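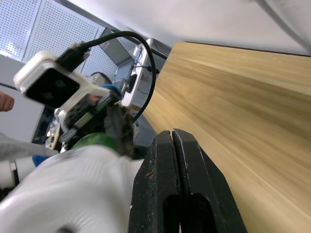 Compressed air: results of the fall leak survey

The compressed air survey at the Holtby building was completed in October. It covered the main header, both ring lines and all drops down to the last shutoff valve. Hoses and tools downstream of the shutoffs were left out and will be checked by the groups that use them.

The survey was run in the evening, after 7 p.m., with the compressor in local control and all known loads turned off. Under those conditions the compressor should load only to make up leakage. It loaded for 9 minutes in each hour, against 5 in the previous survey. Header pressure was held at the normal setpoint throughout.

Leaks were located with an ultrasonic detector and confirmed with soap solution where the fitting could be reached. The team tagged 19 leaks. Most were at threaded joints on the east ring, which was extended last year using sealant tape on fittings that call for liquid sealant. The remainder were at quick couplers, filter bowl gaskets and one condensate drain that was stuck partly open. The drain accounted for more lost air than any other single point and was replaced the same night.

Repair work on the east ring has been awarded to Drustance. Each joint will be broken, cleaned and remade, then held at pressure overnight before the section goes back in service. The west ring will stay up during this work, but flow will be limited. Please do not run blow-off guns for cleaning while the east ring is isolated; a vacuum or a brush will do for most benches. 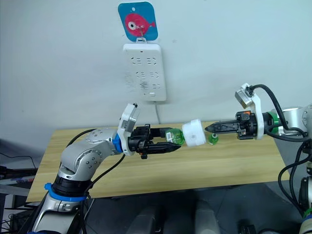

Worktable with bottle parts, Holtby building.

The estimated yearly cost of the leakage, at the present power rate and the measured load time, is $2,755. This figure covers electricity only. It does not include added wear on the compressor or the shorter service interval on the dryer, which has been cycling more often than its control settings assume.

Two changes follow from the survey. First, the setpoint will be lowered in small steps once the east ring is back, with a pause of one week at each step. If a process loses pressure at the point of use, report the drop number printed on the valve tag and the time of day. Second, the Ultance flow meter on the main header will be read weekly — until now it was read only at filter changes — and the nighttime value will be posted next to the compressor room door.

D'Amico will continue to service the dryer and the oil separator under the existing contract. Their next visit has been moved to follow the east ring repair, so that the dew point can be checked at normal flow.

Tags should stay on the fittings until the repair is signed off. Anyone who finds a leak that has no tag can pick up a blank one at the facilities desk.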